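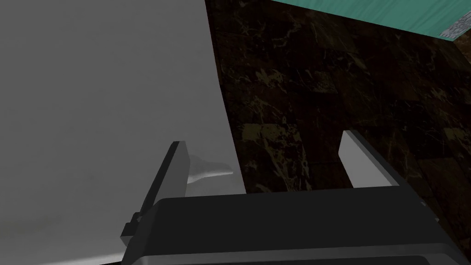

Home Improvement > Bathrooms > Countertops and Stone

Dark marble vanity top, how bad is the upkeep really?

gravelpath16
We are redoing the upstairs bath and my wife wants dark marble around the sink. Brown-black with gold and tan veining, like the marble in the rendering at the top, and we would put a plain white rounded basin on it. The shop in Plorkmont quoted $2,597 for the slab cut and installed, and $398 more for a honed finish. Everything I read says marble in a bathroom is a mistake. The kids use this one too, so there will be toothpaste, hand soap and whatever else. Anyone living with it?

tubandtile
Had dark marble for six years in our main bath. It etches. Toothpaste left overnight will do it, and so will some face washes. On dark polished stone an etch mark shows up as a dull spot when the light hits from the side. You can't wipe it off because it isn't a stain, the surface itself is damaged.

I would not put it in a kids' bath. Get quartz and be done with it.

mossyhinge
Disagree with the above. We have had ours for nine years with two boys. It has marks. We stopped noticing them after the first winter. If you pay for honed you will see the etching less, although honed dark stone shows fingerprints and hand lotion more than polished does. I wipe ours down at night with a damp cloth and dry it.

Also ask what the $2,597 covers. Ours didn't include the sink cutout or hauling off the old top.

gravelpath16
Good point, I will ask about the cutout. The quote just says "fabrication and install."

lowerbench
I set stone for a living. A few things.

Sealing does not stop etching. People mix these up all the time. Sealer slows down liquids soaking in, so it helps with stains. Acid on the surface will still etch it, sealed or not.

Dark marble is usually less of a stain problem than white. What you get on dark stone is hard water. If your water is hard you will have a chalky ring wherever the faucet drips, and you can't use vinegar or the normal lime removers on it. You need a cleaner made for marble, and some patience. Check your water before you sign anything.

Ask to see the actual slab. A lot of the brown and gold stone has natural fissures, and some of it comes with mesh on the back and resin in the cracks. That's normal, but you want to know where the fissures run before they cut a hole for a sink. The narrow strip in front of the bowl is where a top breaks.

tubandtile
The hard water thing was half of our problem, I should have mentioned that. We are on a well. The ring at the base of the faucet never came off completely.

gravelpath16
We are on city water but it leaves spots on the shower glass, so I guess it's fairly hard. Is a water softener worth looking at for this, or is that overkill for one countertop?

lowerbench
Overkill for one countertop. If you wanted one anyway for the water heater and the laundry, sure. Otherwise just dry around the faucet. A wall-mounted faucet also helps, as there is no base for water to sit against, but you would be opening the wall.

pinecourt
We looked at the same kind of stone at Allora last June and they wanted $3,395 for a 60 inch top with one cutout, so your price doesn't sound out of line. How long is your vanity?

gravelpath16
48 inches, one sink.

pinecourt
Then it's about what I would expect. We went with a porcelain slab from Bralteck in the end. Looks like dark marble from the doorway. Up close you can tell, because the pattern is only on the surface and the edge has to be mitered or it shows. No etching so far and I use regular bathroom spray on it.

mossyhinge
I have seen those porcelain tops and they look printed to me. If you are going to spend over two thousand dollars, get the real thing or get something that isn't pretending to be it. Just my opinion.

pinecourt
Fair enough. I would still rather have printed than ringed.

oldfloat_44
Has anyone said anything about the sink yet? With a white bowl sitting on dark stone the caulk line is what you will look at every day. White caulk against brown-black stone has to be perfect or it looks sloppy. Clear goes yellow over time. We matched the stone with a dark brown silicone and it disappeared — but get one that is rated for natural stone. The regular stuff can bleed oil into marble and leave a darker band around the bowl.

lowerbench
Yes to this. Neutral cure, non-staining. It should say natural stone on the tube. If it smells like vinegar, don't use it.

tubandtile
Still say quartz. But if you go ahead, at least put a tray under the soap and the toothbrushes. That would have saved us most of the damage.

gravelpath16
Went back and asked. The cutout is included, the haul-off is not, and they will let me see the slab before it's cut. My wife is set on the marble and would rather live with marks than have quartz. She's leaning toward honed. There is also a remnant yard called Teixeira about an hour from here that might have a 48 inch piece, so we may drive out and look first.

lowerbench
Remnants are a good way to go for a 48. Bring your sink template, or at least the bowl dimensions, and wet the stone down when you look at it. Cracks hold water and dry slower than the rest, so you can spot them. You should also ask whether it can be honed there. Not every yard will do a finish change on a small piece, and if they send it out you could pay more than $398.

mossyhinge
Take a sample home too, if they have an offcut. Put lemon juice and toothpaste on it overnight and let her see what it does. If she is still fine with it in the morning, buy it.

gravelpath16
Will do. I'll post again after we have been to the yard.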